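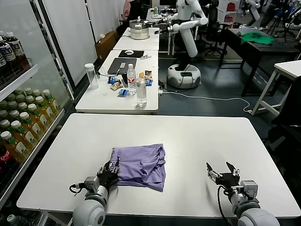
Vilport Allotment Association
Minutes of the general meeting held on September 26, 2013

Present: Efua Osei (chair), Eliécer Zapata (minutes), plot holders as per signing sheet.
Apologies: received from plots on the Kuruc side.

1. Minutes of last meeting
Agreed and signed. The spelling of Skukau Lane to be corrected in item 3.

2. Water
The trough by the lower gate is still leaking at the ball valve. E. Zapata has had one quote, 300 for a new valve and pipe as far as the first standpipe. Members felt this was high. A second quote to be got before any work is ordered. Water goes off at the end of October as usual — please empty hoses and butts before then.

3. Skukau Lane gate
The padlock code was found written on the fence post again. Code to be changed on Saturday and given out by phone only.

4. Vacant plots
There are 4 plots free, 2 of them badly overgrown. It was proposed that the overgrown ones be offered rent free until March to anyone willing to clear them. Carried, one against. Plot holders next to them asked that bindweed be dug out and not strimmed.

5. Funds
Balance stands at 2000 after the insurance was paid. Rents are due now. Late payers will get one letter.

6. Bonfires
Complaint received from a house in Kuruc Road about smoke on a weekday afternoon. Members reminded — no fires before dusk, dry material only.

7. Any other business
Biter, the rotavator, is back from repair and can be booked through E. Osei. Fuel is not included. The manure delivery will be tipped by the top hedge, so no parking there until it has been shared out.

Next meeting to be in March, date to be put on the shed door.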